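Sending a package to a missionary who is about to be transferred

Posted by Feven Yimer
September 2026

Our daughter has been out for seven months and is serving in a town called Meltia. Her birthday is in the last week of the transfer, and she thinks she'll be moved. I want to send a box with a skirt, some vitamins, letters from the kids in our ward and a few treats. The last one I mailed took 19 days to get there. If I mail it to her apartment and she moves, does the next set of missionaries forward it? The mission office is in Rivard, a long bus ride from her. She can't pick anything up there herself. Also, do I have to list every item on the customs form, or can I write "gifts"?

3 replies

Neville Greenwood
Send it to the mission office, always. My wife and I served as an office couple for two years and handled the mail. Packages that come to the office are kept on a shelf by name and go out with whoever is driving to that zone next, or they get handed over at zone conference. Packages that go to an apartment after a transfer mostly sit there. The missionaries mean well but they have no money for postage and they forget.

Put her full name with "Sister" in front, then the mission name, then the street address of the office. Don't use a PO box if you are sending it by courier, as they won't deliver to one. Write her name on a card inside the box too. We had labels come off in the rain more than once and had to open boxes to find out who they were for.

On customs, list the items. "Gifts" by itself gets a box held. "Skirt, used" and "vitamins, 2 bottles" is fine. Give a fair value and keep it low by leaving out what you don't need to send. Check the country's rules on vitamins before you mail them. Some places won't let them in, and then the whole box can be held up.

As for the birthday, mail it about five weeks ahead and write "do not open until" on the inner wrapping. She will get it early or late but she will get it.

Nevzat Çınar
We just send money to her card and she buys what she wants. Shipping on our last box was more than what was in it.

Heino Lukoševičius
I agree with Neville on the office address, but ask first. Our son's mission has two places that take mail, the office in Osatum and a branch building closer to the northern areas, and the office told us to use the second one for anything under a certain weight. We wouldn't have known without emailing. The office secretary answered the next morning. The email should be in the packet you got with the call letter.

Letters should go separately from the box. A flat envelope usually clears faster and doesn't need the same form. We also scanned the kids' drawings and emailed them on preparation day, so he had them right away and the paper ones came later. Photos we print small, and he puts them up wherever he's living. He did the same with the ones from his first area when he moved in February, and we keep the ones he sends us on the fridge at home.

One more thing. If she's transferred before the box comes, have her tell the office in her weekly letter that something is on the way. Our son didn't, and a box sat for most of a transfer with a pair of shoes in it that he needed.

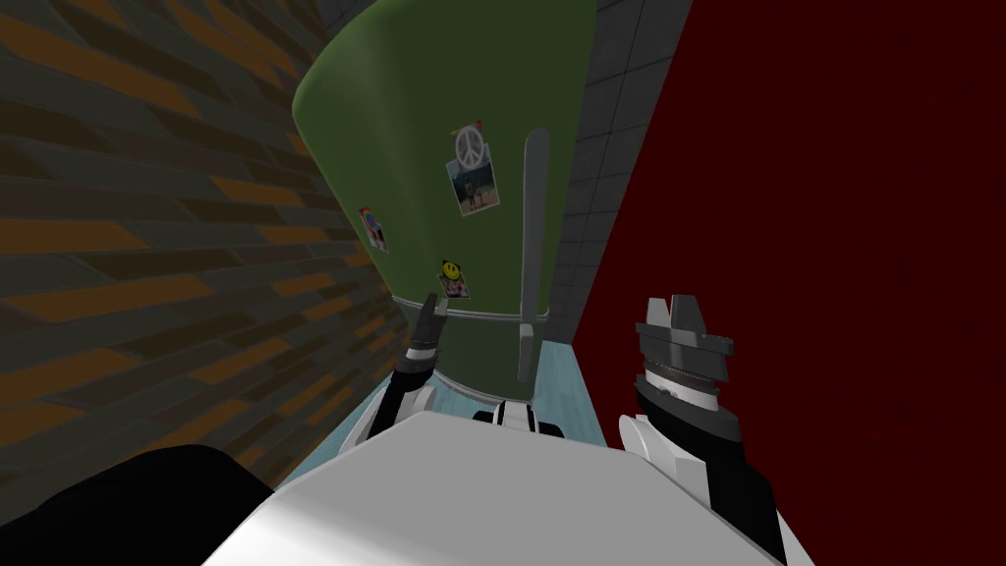
Small photos on a refrigerator door.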